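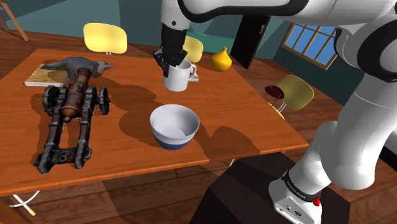

## 1/

二月份一直在搞这个，今天终于能发了：我们想知道，一个完全在仿真里训练出来的抓取策略，碰上满桌子跟任务没关系的东西会不会犯糊涂。任务本身很朴素，把白杯子夹起来，放进碗里，完事。

## 2/

难点在“没关系的东西”。每次开局，程序从模型库里随机抽几样丢到桌上，大炮、动物摆件、黄澄澄像梨又像洋葱的玩意儿，抽到啥是啥。连椅子和墙的颜色也一起换。库是 Kanchan Pathak 整理的，一共 476 个模型，她的审美我不予置评哈哈哈

## 3/

训练用了 2152 条仿真演示，一条真机数据都没掺。仿真环境叫 Munshi，组里自己写的，光照和影子都能随机。影子这块我一开始很不当回事，觉得开着费显卡，结果被 Iddrisu 说服了，后面讲。

## 4/

测试分两组，每组 100 个没见过的布景：
- 干净组：桌上只有杯子和碗
- 杂物组：随便堆

干净组成功 94 次，杂物组 81 次。去年的旧版本在杂物组只有 52 次，所以我这周心情特别好！！

## 5/

说回影子。Iddrisu Lamptey 做了个消融，训练时把影子随机化关掉，别的都不动，杂物组直接掉到 63。他翻了失败回放，好多次是机械臂自己的影子落到碗附近，策略就把碗的位置估偏了，杯子搁在碗外面。我看完默默把开关打开了🙃

## 6/

还有一个没搞明白的：杯子把手朝哪边，对结果影响挺大。把手朝右基本都稳，朝着机械臂底座那边就容易夹歪。我猜是演示数据里朝向分布不匀，Jamila 猜是夹爪的碰撞模型太粗。我俩赌了一顿火锅，周六跑完见分晓。

## 7/

有人肯定要问真机。还没上！仿真里的 81 不等于现实里的 81，杯子的摩擦系数我们都是拍脑袋给了个区间。真机那边要等 Helmut 把标定弄完，他说快了（他上个月也说快了）。

## 8/

训练代码和那 100 个杂物布景的随机种子会先放出来，模型库有几个授权还在问，得晚一点。想拿自己的策略来跑的，评论里留个言，我把说明文档发你，目前写得很烂，看不懂直接骂我就行。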